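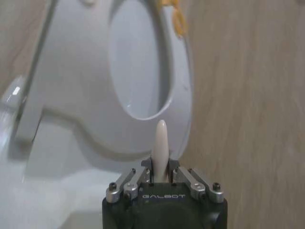 Ronaldo Aguiar wrote back to our first draft to say that we had the borrowing story the wrong way round, and that the Sisano speakers he grew up with would never have called those words borrowed in the first place. He had a point, so this section got rewritten from scratch, and I've tried to keep his objections in view while doing it.

4.2 Which words moved, and which way

What we had been calling "loans" in the draft were the 38 items that show up in nearly the same shape in both the Delton word lists and the Atinga ones. My thinking at the time was pretty simple. Atinga is the bigger town, it has the market and the secondary school, and so the words must have gone downriver from there. I marked all 38 as Atinga words in Delton mouths and moved on to the verbs, which I was much more excited about (I still am, see 4.4).

The trouble is that a good many of them are words for household work: scrubbing, rinsing, wringing out a cloth, sweeping toward a door. Those don't look like market vocabulary to me now. When I played the recordings back to three older speakers in Delton, they corrected the Atinga pronunciation every single time, and two of them told me the Atinga people "leave the end off." And they do! The Delton forms keep a final vowel that the Atinga forms lack, and losing a vowel at the end of a word is a lot easier to explain than growing one, especially when the Delton vowel isn't always the same one. You can't predict from the Atinga form whether you'll get an -a or an -u, so Delton speakers could hardly have added them by rule.

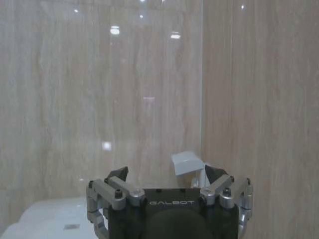 So the direction has to be reopened for at least the household set. I don't want to swing too far the other way, though. There are words in the list for cloth, for weights and for money that really do look like they came down from Atinga, and those have no final vowel in either town. That split is the best evidence we have, and I'm a little embarrassed it was sitting in the spreadsheet since April without my seeing it.

A word on the numbers. The full Illton collection has 3,193 word tokens in it, but only 779 of those come from conversation. The rest are from elicitation, where somebody was asked "how do you say X" and gave the careful form. Careful forms keep final vowels more often, in both towns, and this matters for the argument above. I went back through some 300 of the conversational tokens by ear, late at night mostly, and the Delton vowels are still there, shorter and sometimes whispered. In the Atinga recordings I couldn't hear them at all.

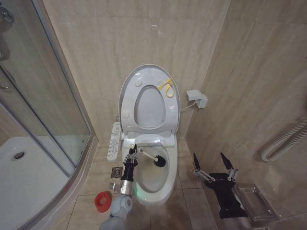 Figure 3. Bathroom with the toilet lid and seat raised; a yellow looped strap is on the seat.

The Sisano material is harder to use. It was written down by several hands with several spelling habits, and I can't tell whether a missing vowel on the page was missing in the mouth. Aguiar thinks most of them were pronounced. I've left Sisano out of the counts for now and listed its forms in the appendix with a question mark wherever he and I disagree.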